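Skondon releases Trurero 4, planning software for two-armed robots that handle soft things

Jan 6, 2025

Skondon today released Trurero 4, a new version of its planning and control software for two-armed robots working with fabric, pillows and other household items that bend, squash and slide. It is available now to all current licence holders, and a free evaluation copy can be downloaded from the Skondon website.

Trurero takes in camera views, works out what is lying where, and plans how both arms should move together. Earlier versions did this well for boxes, trays and bottles. Bedding was another matter. A pillow changes shape as soon as it is gripped, a sheet hides its own corners, and a plan made at the start of a lift can be out of date before the lift is over.

Version 4 replaces the old fixed plan with one that is checked and redrawn while the arms are moving. The new planner, called Đinh, looks 3 seconds ahead and keeps several possible next moves ready, so that when a cushion sags or a fold opens the arms can switch to another move without stopping. In our own tests it needed far fewer full stops than version 3 on the same set of tasks, and it was a real pleasure to see the difference on the first long run in November.

"We've wanted to do beds for years," said Prakash Mathew, who leads the planning team at Skondon. "A bed has big things and small things on it, bright patterns next to plain cloth, and hardly a straight edge anywhere. Our old planner would sit and think about a crumpled sheet as if it were a mountain range. Đinh treats it as something you can push on, and that opens up a lot of moves we simply weren't using before."

The perception side has been reworked as well. Trurero 4 separates objects that touch or overlap, including items close in colour to the cloth beneath them, and it gives each outline a confidence score. Where the score is low, the software asks for another look from the head or wrist cameras before it commits an arm. Developers can set that threshold for each task, or turn the second look off when speed matters more.

The models behind it were trained on nearly 2,000 hours of two-arm recordings made in furnished rooms, with the furniture left where it was. Narrow gaps between a mattress and whatever stands next to it gave the old collision checker a lot of trouble, and it has been rewritten to treat padded surfaces as safe to brush against and hard ones as off limits.

Also new in this version:

A timeline view that shows both arms, the gripper commands and the camera views side by side, with scrubbing and frame-by-frame stepping.

A replay tool that runs a recorded session against a changed plan, so a developer can see where the two part ways.

A library of 600 ready-made test cases for pillows, blankets, towels and cushions.

Direct support for the Etov message format, so that teams already using Etov controllers can connect without writing a bridge.

Projects made in Trurero 3 open in the new version without conversion. Custom grasp scripts will need one small change to the way they report contact, described in the upgrade notes.

Skondon will keep fixing faults in Trurero 3 until November. The team is already at work on a first update to version 4, with better handling of fitted sheets and duvet covers, and would be very glad to hear from anyone trying the software on laundry, care or hotel tasks.

Press contact: Skondon press office, through the contact form on the Skondon website. Review copies and longer interviews with the planning team are available on request.

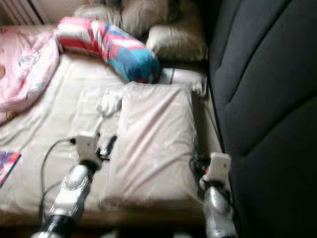
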